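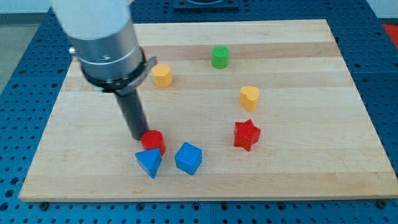
Light maple board on a blue perforated table.

Multton Maple Work Board

We've carried a lot of boards over the years and this is the one that keeps going home with our own staff! The Multton is built from long strips of hard maple, glued up in the Brerkthorpe shop and sanded until it feels like a river stone. Every board has its own mix of pale and golden strips, so yours will have a look of its own (we love the ones with a really honey-colored streak, and you can ask for one in the order notes).

It's a good big size - 28 inches long and heavy enough to stay put while you roll out pie dough or knead a couple of loaves. Both faces are finished the same way, so flip it whenever you like. Plenty of customers keep one side for bread and the other for onions and garlic, and your morning toast will thank you.

Boards ship with one coat of Widard board oil already on. Give it another coat when you unpack it, leave it overnight, and wipe off what's left. After that, once a month is plenty. Wash by hand with warm soapy water and stand it on edge to dry. Please keep it out of the dishwasher!

Length: 28 inches
Wood: hard maple, edge grain
Finish: food-safe oil
Feet: none, reversible
Price: $195
Ships in 7 business days

Goes well with: Lemieux bench scraper, Widard board oil, Multton rolling pin

The smaller Multton board is back in October. It's the same maple and the same finish, and it fits nicely over one side of a double sink.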